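Open Doors at Dellell

8 July 2023

Doors at 10, coffee gone by quarter past. Dellell opens its test hall once a year and I'd missed it in February, when they moved the date. Small crowd this time. Good questions, mostly from teenagers.

First stop, the footwear bench. An arm with a sneaker on the end where you'd expect a hand – shoe down on a blue mat, cables looping off the side. Dokex wrote the software. Vidal pays for half of it.

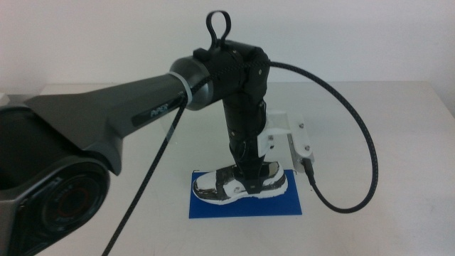
The plan is 3,000 steps per shoe, then a new pair. They're at 880 on this one. Why not just hire walkers? Too uneven, we're told, and walkers get tired.

Then upstairs to the Prullano room, wich was hot and loud, and a talk that ran 20 minutes over. Skipped the end. Parking was a mess, bring change for the meter.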